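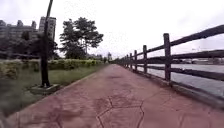 Flowers for a Wednesday

Print this post | E-mail this post

So I finally did the thing I've been threatening to do since June and signed up for a flower subscription. Every other Wednesday, a bunch on my doorstep, no occasion needed!

I went with Tanetti, the little shop next to the bank, mostly on the word of my friend Nisha Dubey (she did the centerpieces for her sister's wedding – 103 guests – so I trust her on stems). I had also looked at Madon, who are cheaper but ship everything in a box, in bud, and you have to cut and condition it all yourself. After a day at work? No thank you.

The first bunch was stock, snapdragons and some ruffly peach carnations. I know, I know, carnations. I used to be a snob about them too, but these were still going on day twelve, and the snapdragons had given up well before that. The stock smelled so strong I had to move it out of the bedroom.

The second bunch was less of a hit. Lots of eucalyptus, three roses, and one of the roses drooped by Friday. I called the shop and the woman who answered told me to recut it at a slant and float the whole thing in the sink for an hour. It perked right up, and she added a few extra stems to my next order anyway, which was nice of her.

Nisha says I should be changing the water every two days. I'm managing every four, if I'm lucky. I'm also down to one decent vase, so if anybody local has a tall one they don't want – nothing fancy, clear glass is fine – leave me a comment and I'll come pick it up.

Print this post | E-mail this post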